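Pegs, and Where They Go

Every household has a peg problem. Ours came to a head in November, when I went out to hang a double sheet and found I had plenty of pegs, all of them at the bottom of a canvas bag that had been left on the line for a fortnight of rain. The wooden ones had gone grey and furry. The springs had left a neat rust mark on a pillowcase that Nerys Bowen gave us and still asks after.

So, some notes on pegs, from someone who has now spent more time on them than they deserve.

Bring them in. I know the bag has a hook and the hook wants to be on the line. Sunlight makes plastic brittle, and a peg that snaps always sends one half into next door's garden. A shallow tub on a shelf by the back door does far better than a deep bag. You can see what you've got, and you aren't groping about among dead leaves with one hand while a duvet cover wraps itself round your neck.

Sort by kind once in a while. Tip the lot out on a table, put back the ones that close properly and bin anything that's cracked. Metal pegs tend to hook themselves through one another if they're thrown in any old how, and you end up lifting out a sort of chandelier. 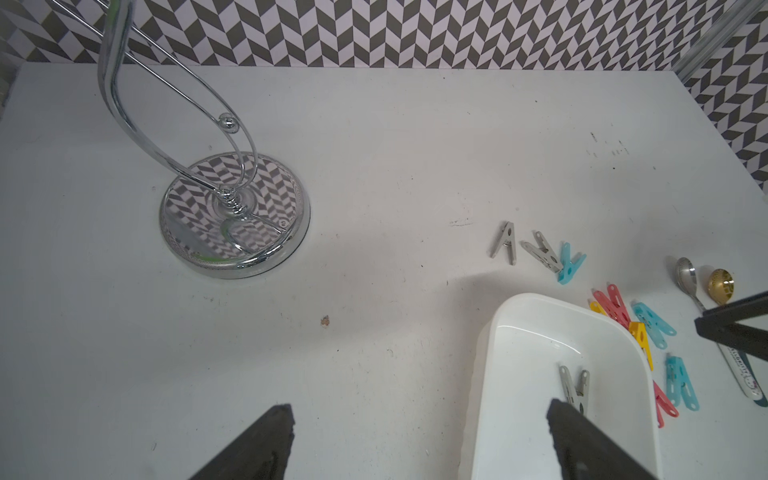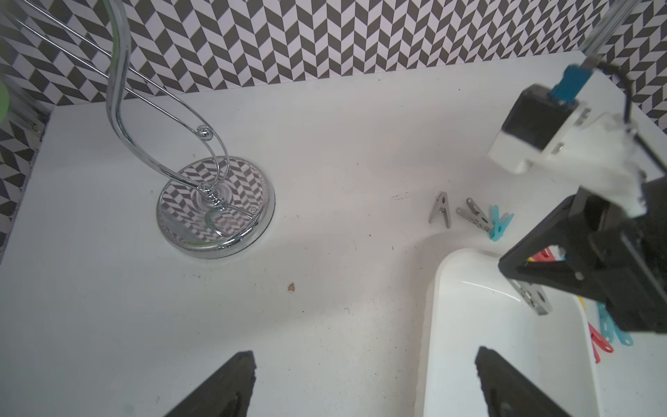
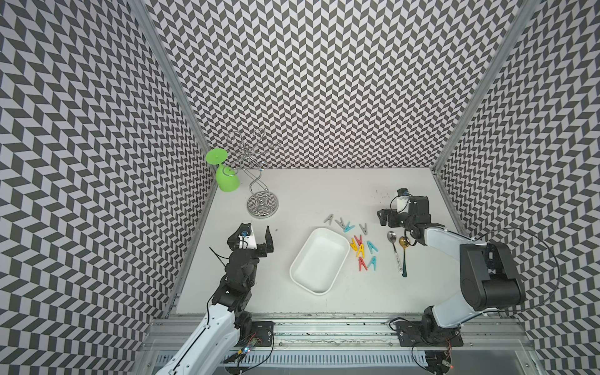 Plastic pegs are for everyday things — tea towels, T-shirts, school shirts, pants. They're light, they come in colours you can find in long grass, and you won't mourn them. Stainless steel is worth the extra for heavy jeans and anything that lives outdoors longer than it should. I bought mine at Kemeys, the hardware shop by the bridge, and in 3 years I have lost only the ones Iolo Rees borrowed to hold a tarpaulin over his logs. He says they're still up there.

Steel does have one fault. It grips hard and it has narrow jaws, so on a wet jumper it leaves two little ears at the shoulders. Hang knitwear over an airer, or peg it at the underarm, where the marks can do as they please.

To clean plastic pegs, fill a washing-up bowl with 500 ml of warm water to each spoonful of soda crystals, drop them in, and leave them while you have a cup of tea. Scrub the jaws with an old toothbrush. It's the jaws that put green lines on white shirts. Rinse and dry them on a towel, somewhere the cat isn't. Don't put them through the dishwasher in the cutlery basket. Gwawr Bellis did, and was picking springs out of the filter until teatime.

How many do you need? We are four, and 60 does us, with a few over for crisp packets and the curtain in the spare room. If you share a peg between neighbouring garments you can manage on fewer, though the socks will fall off in any wind worth the name.

A stiff spring can be eased with a drop of sewing machine oil. Wipe it well afterwards and try it on a duster first, unless you'd like the pillowcase to have company.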